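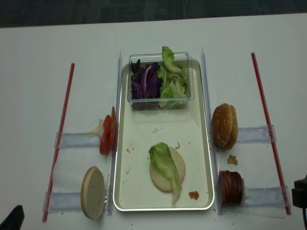
Garnir un sandwich dans le bon ordre

Je défends depuis longtemps une idée qui agace mes collègues : la feuille de salade va directement sur le pain du bas, avant la tomate, avant le fromage, avant la sauce. La plupart des snacks font l'inverse. On étale la sauce, on pose la viande ou le fromage, puis la tomate, et la salade arrive à la fin, comme un décor qu'on aurait oublié. Le client mord, la feuille glisse, et il lui reste un pain mouillé dans la main.

J'ai appris ce métier chez Rocha, une petite sandwicherie de Wotitz qui servait surtout le midi. Clementina Pacheco tenait la cuisine et ne discutait pas l'ordre des couches. La feuille d'abord, côté creux vers le haut, la pointe qui dépasse un peu du pain. Elle disait que si on ne voyait pas de vert une fois le sandwich fermé, il fallait l'ouvrir et recommencer. À l'époque je trouvais cela maniaque. J'ai changé d'avis le jour où nous avons préparé un déjeuner pour 106 personnes, livré à l'autre bout de la ville. Les sandwichs montés à sa façon sont arrivés corrects. Ceux que j'avais faits dans mon coin, sauce sur la mie et salade au sommet, étaient mous en dessous et secs au-dessus.

Une feuille entière n'est pas étanche, mais elle retarde l'eau de la tomate. De la salade coupée en lanières ne retarde rien du tout, elle laisse passer le jus entre les brins et tombe sur les genoux. Je n'ai rien contre les lanières dans une assiette. Dans un petit pain rond, je prends une feuille, une seule, choisie à la taille du pain. Si elle est trop grande, je la plie une fois. Si elle est trop petite, elle retourne dans le bac et j'en prends une autre.

Reste la question du chou rouge. Hendrik De Haan, qui a repris la maison Rocha après Clementina, voulait un bac par légume et ne supportait pas de voir deux couleurs se toucher. Je comprends le principe pour la tomate ou les oignons, qui rendent du jus ou de l'odeur. Pour le chou et la laitue, je ne suis pas d'accord. Ils se gardent dans les mêmes conditions, ils vont souvent dans le même sandwich, et un seul bac transparent avec le violet d'un côté et le vert de l'autre suffit largement. On gagne de la place sur la table et la main fait moins de chemin. Le seul vrai défaut est qu'en fin de service les deux tas finissent par se mélanger un peu. Un brin de chou avec la laitue n'a jamais gâté un sandwich, et celui qui n'aime pas le chou le verra tout de suite. 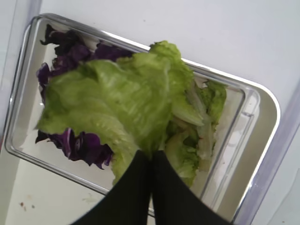

Il faut par contre laisser du volume dans le bac. On croit bien faire en tassant la salade pour éviter un remplissage au milieu du service, et on se retrouve avec des feuilles cassées en deux, bonnes pour le fond de la soupe. Une feuille doit pouvoir sortir seule, sans emmener ses voisines. Je remplis aux deux tiers, je mets les côtes épaisses dessous et les feuilles les plus souples dessus. Les côtes ont leur utilité, d'ailleurs. Beaucoup de gens les jettent alors qu'elles croquent mieux que le reste. Je les garde pour les sandwichs mangés tout de suite.

J'ajoute que la salade doit être bien essorée, et qu'un coup d'essoreuse de plus ne coûte rien. Fadime Duman, avec qui j'ai travaillé ensuite chez Uvano, étalait les feuilles sur un torchon après l'essoreuse. Cela prenait de la place et retardait tout le monde de dix minutes le matin. Sur ce point je ne l'ai jamais suivie complètement. Je fais deux passages à l'essoreuse et je m'arrête là.

Ma deuxième conviction porte sur la table. On parle beaucoup des recettes et très peu de l'endroit où l'on pose les choses. Or la qualité d'un sandwich de midi dépend en bonne partie du plan de travail. Je suis partisan d'un plateau à rebord au milieu, réservé au montage, avec les ingrédients sur les côtés. Rien d'autre ne doit traîner dans le plateau. Les miettes y restent, on les enlève d'un geste entre deux commandes, et la table autour demeure propre. Quand on monte directement sur la table, les miettes vont partout, y compris dans la tomate.

Des séparations transparentes entre le plateau et les garnitures me paraissent aussi une bonne chose, à condition qu'elles soient faciles à laver. Elles empêchent la garniture de venir vers le milieu à mesure que l'on se presse. Je les préfère transparentes à tout autre modèle parce que l'on voit ce qui manque sans lever la tête ni contourner la table. Chez Uvano nous avions des séparations en inox, solides, très belles, et nous tombions régulièrement à court de tomates sans nous en apercevoir.

Pour la tomate, justement, je range les tranches debout. L'habitude est de les empiler à plat dans une barquette, et celle du dessous trempe dans le jus des autres. Debout, serrées les unes contre les autres et bien calées, elles se prennent une par une par le haut. Il faut des tranches régulières, ni trop fines ni trop mûres, sans quoi elles s'affaissent. C'est une contrainte réelle, et un cuisinier qui achète des tomates très molles parce qu'elles ont du goût aura raison de les laisser à plat. Les miennes sont plus fermes et je l'assume.
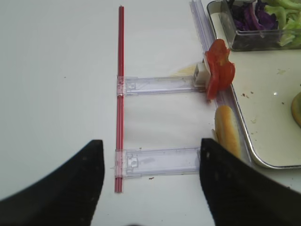
Le pain peut se ranger de la même façon, sur la tranche. Une moitié posée à plat, mie vers le haut, sèche vite et ramasse tout ce qui passe. Mise sur le côté, elle prend moins de place et on voit immédiatement s'il s'agit du dessus ou du dessous. J'ai entendu dire que cela l'abîmait. Avec un pain très frais, peut-être, si on l'appuie trop. Avec un pain ordinaire de midi, je n'ai jamais eu de reproche.

L'objection la plus sérieuse à tout cela m'a été faite par Aníbal Sequeira, qui vend des sandwichs au marché de Basovstead. Il trouve que ces rangements conviennent à une cuisine calme et que, sur un étal, avec le vent et la file d'attente, on n'a ni la place ni la patience. Il travaille avec une planche, un couteau et des boîtes à couvercle, et il s'en sort très bien. Je lui accorde la question de la place. Pour le reste, j'ai passé une matinée de mai derrière son étal et j'ai vu combien de fois il fallait rouvrir la même boîte. Le temps qu'il pense gagner en ne rangeant pas, il le dépense en couvercles.

Il m'a aussi répondu que les clients ne regardent pas l'ordre des couches. C'est possible. Ils regardent en revanche très bien la tache de tomate sur leur manche, et ils savent dire où ils ont acheté le sandwich. Je préfère mettre la feuille en premier et ne pas avoir cette conversation.

Quant à la sauce, puisque l'on me pose la question chaque fois, elle va sur le pain du dessus, en couche mince, jusqu'au bord. Ceux qui en veulent davantage n'ont qu'à la demander à part, dans un petit pot.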